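Spent the afternoon at the Tolotholm open day, the one Jultden runs every November. Posting as I go through my notes. The kitchen bench was the part I went for. 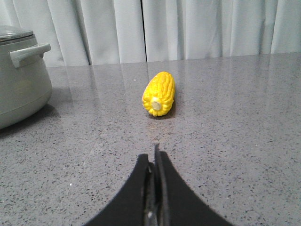
Suwannarat replied to ask whether the arm is being driven by a person or picks its own moves, as the notice only said "kitchen tasks".

Both, depending on the session. In the morning a staff member drove it with a pair of hand controllers. After lunch they switched to the trained version and stood back with a stop button. I only saw the second one from start to finish.

The task on the board was "corn in pot". There's a lid, so the lid has to come off first. They count those as two separate jobs and score them separately.

Corn on the cob is apparently a favourite test object. The woman running the bench said round vegetables roll and flat ones are hard to get under, and a cob does a little of each depending on which way it's lying.

The results were on a whiteboard beside the bench. 40 tries at the corn since the doors opened, 31 good. A try counts as good if the cob ends up in the pot and the pot hasn't been shoved along the counter. I thought that was a fair rule.

Of the misses I watched, two were the same thing. It closed too early and nudged the cob away, then went back for it and ran out of time. The limit is 16 seconds per pick.

Speed: slow. If you've only seen the clips online, those are often sped up. In the room you have time to finish a biscuit between the reach and the lift.

I asked about the speckled counter. They said shiny stone was harder than the plain bench they used last year, on account of the reflections, and they'd had to record a lot more practice runs on it. 255 for this counter alone.

The software is called Brultik. It isn't for sale and they were upfront about that. Someone behind me asked when it would be doing dishes and got "not soon".

Kids were allowed to choose where the corn went between tries. They put it as far from the pot as they could every single time. Good test, probably better than the planned one.

Practical stuff if you're going next year. Parking is free but fills by ten. The bench demo runs on the hour and you want to be at the left side of the rope, otherwise you're looking at the back of a monitor. The coffee cart only takes cards.

They also had a sorting line in the next hall, with parcels. I'll do a separate thread on that once I've found my other notebook.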